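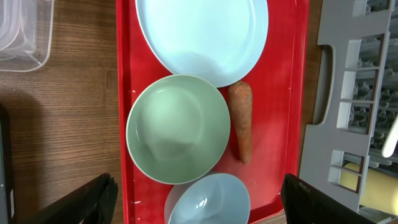

Red serving tray, plate, two bowls and a carrot, next to the rack. See items 2 and 3.

Kitchen safety checklist, shared kitchen, unit 119
Checked by: Alina Roman
Date: 16 December 2019

Hi everybody! Same list as in March, with my comments after each item. Ritu, I know you like these short, so I tried (and failed, sorry).

1. Floor dry, mat flat
OK. The corner by the sink still wants to curl up, so give it a stomp when you walk by.

2. Trays sound, no cracks or sharp edges
OK. The red one has scuffs and a few small white marks, and I don't mind those one bit. What I look for is a split in the raised lip, and I ran my thumb all the way along it and felt nothing. Keep.

3. Raw vegetables kept off clean dishes
Needs work! A carrot goes on the board or in the colander, please, and that includes carrots that look pretty clean. Bimla and I went back and forth on this one and she came over to my side in the end.

4. Dish rack steady and loaded safely

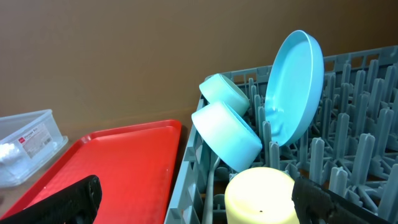 My big thing with racks is weight up high, and I've been going on about it ever since the Pisedell rack tipped over on Renu. Heavy pieces go in first and low down, then the light stuff. I'm happy with a plate standing up between the prongs like the light blue one, and with the yellow cup upside down so it can drain. Bowls on their sides are fine too, but when two are stacked together like the pale ones, pull them apart a little so air gets in. OK with comment.

5. Knives in the block, never in the rack
OK. Thank you, thank you, thank you.

6. Outlets and cords
Kettle cord OK. The Corent toaster has a nick in its cord and I've unplugged it and taped a note on top. Please don't use it until Kusum has had a look. Her extension is 1443.

7. Fire blanket and extinguisher
Both on their hooks, gauge in the green. Extinguisher tag is number 83, same as on the wall sheet.

8. First aid box
Out of the medium bandages again! Sachdeva order goes in this week, so tell me if you want anything added.

Still open: items 3 and 6, plus the bandages. I'll come back and look at the toaster note myself.

Alina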